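Review: the Pellow two-arm bench kit, one year of planning and five weeks of owning

Posted 13 October 2022

I put off writing this one because I wanted to get past the honeymoon stage, where you forgive everything because the arms are shiny and they move. We're past it now! So this is my review of the Pellow bench kit, which is two arms, two grippers, the mounting bases and the software licence, and it's also a bit of a budgeting diary, as most of the emails I get are from people trying to work out what a setup like ours costs once you add in all the bits the quote leaves out.

Quick background. We're a small outfit doing kitchen tasks: putting away dishes, hanging up mugs, opening and shutting small appliances. It's household stuff at tabletop scale, and we needed two arms, because half of what people do in a kitchen takes two hands. I was given the job of picking the gear, which mostly meant a spreadsheet and a lot of phone calls.

What we compared

It came down to three. Prullow had the cheapest arms by a fair margin, and I liked the people, but their grippers were sold separately and so was the controller, and so was (I'm not kidding) the licence to run two controllers off the one computer. By the time I'd added it all up the cheap option had climbed to within a whisker of the Pellow. Eyvindsson was the other end of things. Gorgeous arms, far more reach than we could use, and a lead time that would have put us into next winter. Their minimum service contract would also have eaten our spares money for the year, so that was that.

Pellow sat in the middle. One price, one box of paperwork, and delivery quoted at 41 days. They missed it by a week, phoned before I had to chase them, and threw in an extra set of fingertips. I've had worse from couch shops.

Setting up

Two of us did it over two days. The bases bolt along the back edge of the table and the arms come up and over, so the front stays clear for whatever you're working with. That was the big selling point for me. Our last setup had a single arm planted smack in the middle and we were forever reaching around it.

The manual is good on bolts and hopeless on cables. Each arm has a cable running outside the body with a loop of slack at the joints, and you get one small drawing to tell you how much slack to leave. I left too little on the right arm the first time, got a very rude error message, and had to redo it. Leave more than you think you need, and check it with the arm stretched right out before you tidy anything up.

The table you supply yourself. Read that line in the quote twice! Ours is a white one we already had, and if we hadn't, a decent rigid table would have been another hit to the budget. Don't go for anything with a wobble. The arms are heavier than they look and they'll find it for you.
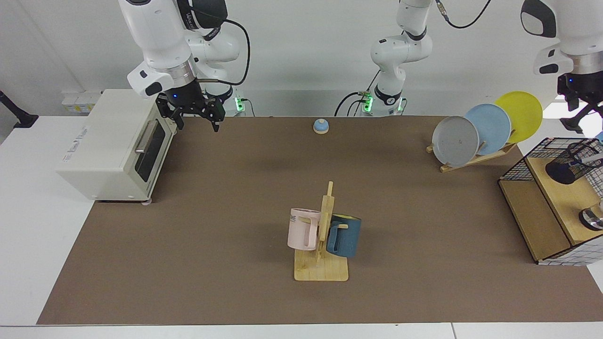 The Pellow bench laid out for kitchen tasks, with the toaster oven on the left and the mugs in the centre and the plates on the right of the mat.

How it goes day to day

Well, mostly! The right arm and the left arm behave the same, which sounds like a silly thing to praise until you've used a pair that don't. The lights are handy too. There's a small blue one at the wrist and green ones down at the bases, and I've got into the habit of glancing at them before I put my hands anywhere near the mat.

The two-fingered grippers are the part I'd call good but fussy. They're lovely on mug handles. They're fine on the handle of the toaster oven, provided you come at it square. Plates are where you earn your money. A plate standing up in a rack gives you a thin rim and not much else, and the stock fingertips are a bit slick for it. The spare set Pellow sent has a softer pad and we've left those on ever since. If you're planning for dishes, order the soft ones from the start and put a second pair on the same order so you only pay shipping once.

Little things like the service bell are fun. Getting a closed gripper to come straight down on a button and stop in the right spot is a great check after you've moved anything, and far more cheerful than watching numbers on a screen. We do it first thing every morning, and if the bell rings we get on with the day.

Reach is the main compromise. Two arms on one table share the middle nicely, but out at the far ends you're down to one arm, so anything that needs both has to sit closer in. I didn't allow for this when I bought our props, and I'd planned a wider layout than we ended up with. Draw it out on paper at full size first (I used the back of some leftover wrapping paper) and see what fits between the two.

The noise is fine. A bit of a hum, a click when the brakes let go. You can have a conversation next to it.

The money bits nobody put in the quote

Okay, the part you came for. I won't print our price, as it depends on the dealer and the exchange rate, but I can tell you which lines I left off my first budget.

Props. Laugh if you like. I'd put down nothing at all, assuming we'd bring stuff from home, and then we wanted mugs in different colours, plates in different sizes, a mug tree, a dish rack, a mesh shelf, and a toaster oven that no one minded getting scratched. All up it came to $111, with the toaster oven second-hand. I'd double that if you're starting from scratch and buying new.

The mat. Ours is brown, covers most of the table, and cost $82 for the size we needed. It's worth every cent. Bare white tabletop under white arms is hard on the eyes, and things slid around on it whenever a gripper nudged them.

Mounts and brackets. Anything you want to fix to the wall or the table edge is extra, and they're never the size you've got in the drawer. Budget for a few trips to the hardware store.

Power. Work out your outlets before delivery. Two arms, a computer and a couple of screens will fill a wall panel faster than you'd believe, and getting an electrician in at short notice is never cheap.

Software. The first year is included and then it renews. We added the Zerkia planning add-on in September for $97 a month, which I grumbled about for a fortnight and now wouldn't give back. It stops the two arms from wandering into each other's way, and I was spending hours on that by hand. The basic Pellow software will do it too, only slowly and with a lot of swearing on your part.

Spares. Fingertips, one cable for each arm, and a fuse kit. Buy them with the arms while you've still got some bargaining power. I asked for a discount on the lot and got it.

Your own time. I had us down as up and running in a week. It was closer to three before I'd have shown it to anyone, and most of that was fiddling with the layout and learning what the grippers liked.

What I'd grumble about

The cable drawing, as above. The startup takes too long, and if you skip a step it makes you go right back to the beginning. The covers mark easily, and glossy white shows every fingerprint, so keep a cloth nearby. And I do wish the soft fingertips came standard, because the slick ones have been in a drawer since the second day.

Would I buy it again?

Yep. For tabletop work at our sort of scale I think the price is fair, support picks up the phone, and I haven't had to send anything back. If you only need one arm, look hard at Prullow, as the add-ons that sank it for us mostly don't apply. If you've got a big room, a patient boss and heavier things to lift, Eyvindsson might suit you better than it did us.

Four stars out of five from me. I'll update this when the software renewal turns up and I've seen what the second year costs. If you've had a renewal quote already, leave a comment with the amount, I'd love to compare before I put next year's budget in.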